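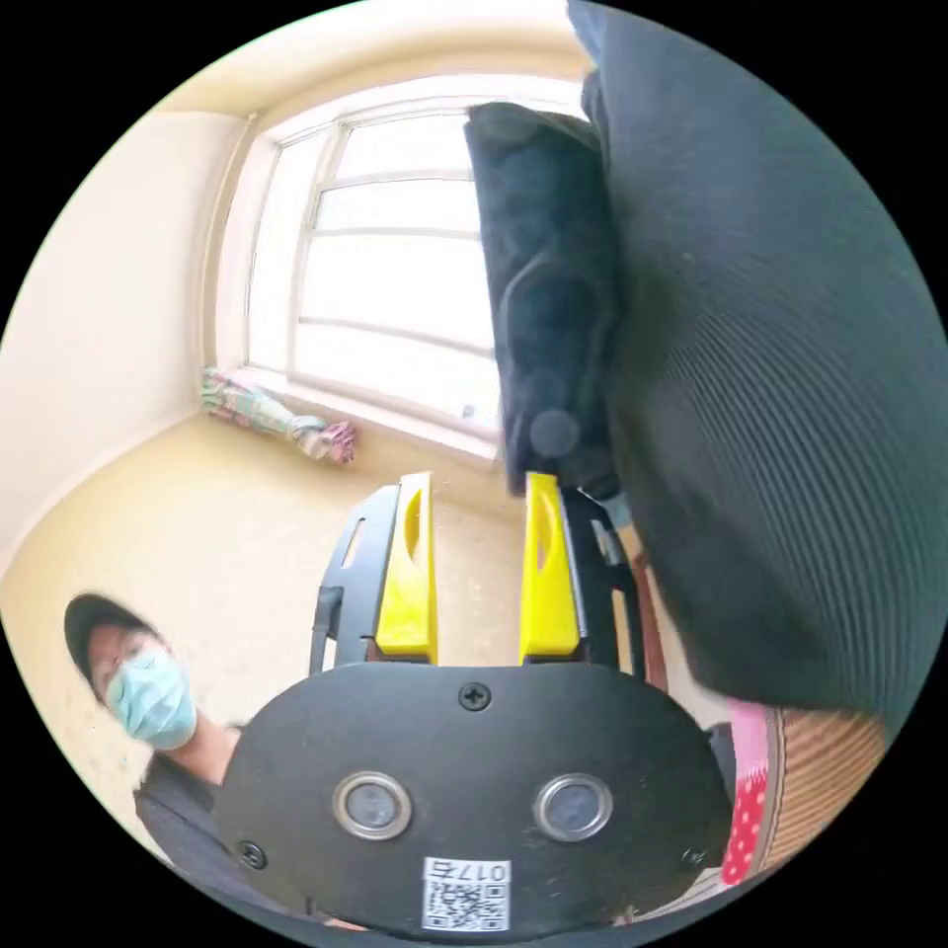
Speaker notes: Good practice for hand-held gripper work in homes
Wekside session, 30 minutes with questions

We use cookies to improve your visit. By staying on this site you accept our cookie policy. Accept / Manage

Slide 1. Good morning. Thank you for coming so early. I will speak slowly, please stop me if a word is not clear.

I work on the recording rules for the Bajwa project. We collect in flats and houses, and last November we wrote our rules again from the start. The old document had 108 rules. The operators did not read them, and I do not blame them.

Slide 2. The new document has four parts: the person, the tool, the room, the file. Say that the full text is in the handout.

Slide 3. The person. Everyone in the room must sign before the tool is switched on, also the colleague who only carries bags. A face can come into the picture at any moment, so we blur all faces, with a mask or without. In my opinion a mask is not a reason to skip the blur. Somebody always asks about this, so wait for the question.

Slide 4. The tool. Each gripper has a label with a number and a code. Scan it at the beginning and again after every break. Left and right tools must not be exchanged during a task. Check the fingers for cracks and check that the cable can move freely. Pull gently, never hard. If a screw is loose, stop and tell the lead.

(Pause here. Ask who has used Volteo or Drarell mounts. The rules are the same for both.)

Slide 5. The room. We do not tidy up before recording. We remove only letters, medicine and family photos. Bags and cloth on the floor may stay, but keep a free path to the door.

Slide 6. The file. Every site gets a checked sample of 200 clips. If the tool number is missing, the clip goes back to the operator. We do not guess the number later. I was too soft with this in the first month and we lost good work.

Slide 7. Open points. How long do we keep the signed forms? What do we do when a visitor comes in during recording? I have no final answer and I would like to hear yours.

Leave slide 7 on the screen for questions.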